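New supply carts in use at Dorkport clinic

The Burnik Street clinic in Dorkport has put three new supply carts into its treatment rooms, replacing the wall cupboards that staff had used since the building opened.

The carts were bought in October with a grant of $2000 from the Ferraro Fund and 700 dollars raised at the clinic's open house. They are on wheels, so one cart can be taken from room to room during a busy morning.

Chiamaka Edet, the nurse in charge of supplies, said the old cupboards were too high for some of the staff and too deep for everyone. "We kept buying things we already had," she said. "They were at the back, behind the gauze."

Each cart has a stack of drawers with light blue handle strips, a basin-shaped top and a wire basket on the side. Bulky items are still kept in the storeroom. The bottom drawer is meant for small boxes and bottles, and for now staff have been told to leave it lightly filled until the stock list is settled.
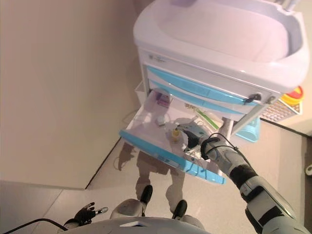 What goes where

A printed list for the drawers is being drawn up by Iwona Pawłowska, who runs the front office and also does the ordering. The top drawer will hold whatever is used several times an hour. Items used once or twice a day go in the middle – anything else goes at the bottom.

Staff will check the drawers at the end of the afternoon shift and write down what is low. Orders go to Barkitz, the clinic's regular supplier, and usually take about 3 days to arrive.

Pawłowska said the list had already changed twice. "People open a drawer and reach for where the thing used to be," she said. "We will give it a few weeks and then put the labels on."

The old cupboards will stay on the walls until the spring, when the treatment rooms are due to be painted. Patients do not need to do anything differently, and appointment times are not affected.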